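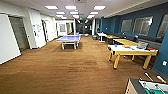
Re: [floor-robots] Flisex cart stops, then doesn't stop (code 1535)

Hello everyone, and hello Yesenia, it was so good to see your name come up on the list again. I'm sorry it took me a few days to answer. I wanted to go back over the logs properly before I said anything, and then the logs turned out to be in three different places, as logs are.

On July 18, 2021, Yesenia Cortés wrote:
> Hi all,
> We have two of the Flisex carts with the Binurum front scanner, carrying
> mail and small parcels between offices. Twice now one of them has gone
> into a protective stop with code 1535, been reset by whoever was passing,
> and then driven off and touched the same piece of furniture it had just
> stopped for. No one was hurt and it was moving slowly both times, but I
> don't like it one bit and I've parked them both.
> Has anyone seen this? Our dealer says "clean the scanner window," which
> we have done, lovingly, many times.
> I'd especially like to know if it happens to anyone in a long hall with
> furniture in it. Ours is all cubicles.
> Yesenia

Yes, we have seen it, and yes, in a long hall with furniture in it! Ours is the game hall at Xolalpa, the one I put at the top. The cart has to go the full length of it to get to the offices in back, so it passes the ping-pong table, which stands pretty much in the middle of the floor, and it has the air hockey and the other game tables along the blue wall on one side and a row of doorways on the other. Down at the far end it's dark glass. If you wanted to design a place to make a small robot unhappy you could do worse, and I say that as someone who is very fond of the place.

What went wrong was this. The cart was on its way toward the glass end with an empty tray. It came up to the ping-pong table, stopped 50 centimeters short, and showed 1535. One of our people pressed the reset, exactly as the sticker on the lid tells you to. The cart waited its 12 seconds, chirped, and drove straight under the edge of the table until the mast met the underside. The bumper never touched anything, so as far as the cart was concerned nothing had happened, and the wheels went on turning until the same person hit the red button. We have a scratched mast and a table that got shoved a few inches. There was a game going on earlier that afternoon, and I have thought about that more than I would like.

I've now read the event file from start to finish, twice, and I believe I understand part of it. The Binurum scanner looks along one flat slice, low down, at shin height. A table on splayed legs is very nearly nothing in that slice – a few thin posts with a lot of open air between them. The tabletop is watched by a separate upward sensor on the mast, and that is the sensor that raised the first stop. So far so good, it did its job. But on our software the reset clears the upper sensor's last reading and then doesn't ask it for a new one until the cart has moved. By then the edge was too close for it to see. The cart had stopped for the table and then forgotten the table.

Please take that as my reading of a file and no more than that. I have sent the file to Flisex and they've confirmed they have it. They haven't told me I'm right.

Yesenia, two questions for you. Was it something with legs and a top, both times? A desk return or a folding table would fit very nicely. And do your carts have the tall mast or the short one? Someone wrote to me off list with a Vinetti cart that carries the same scanner and the short mast, and it has never done this, though their building has hardly a table in it, so I don't want to lean on that too hard.

For anybody else who is still running one of these, this is what we've changed for now. None of it is clever.

1. No one resets a 1535 from the lid. You press the red button, push the cart by hand to open floor, and only then reset it.

2. We drew a keep-out box on the map around the ping-pong table, and a strip along the game tables. The map tool makes you do the strip as lots of little boxes, and I'm sorry to report there is no shortcut.

3. The cart doesn't run when people are playing. We have it on a manual start, and whoever starts it walks with it.

4. Speed is down to the lowest setting in the hall. It takes forever. It's rather peaceful to walk behind.

The weak spot is number two, as you'll all have spotted already. A ping-pong table can be pushed, and the box on the map stays where it was drawn. We're talking about tape marks on the floor for the feet, and I would love to hear from anyone who has tried tape on a wood-look floor and got it off again.

We made 140 runs before this happened and I had stopped watching it, to tell you the truth. I'd gotten used to it trundling by. So if yours is behaving beautifully, please go and try it once against a table, with your hand on the red button and nobody standing on the other side.

I expect to hear from Flisex in August and will post whatever they say, word for word. Yesenia, if you can send me your two event files before then I'll line them up against ours, and I'd be glad to do it by phone if that's easier – you have the number, it hasn't changed.

Warm wishes from all of us at Xolalpa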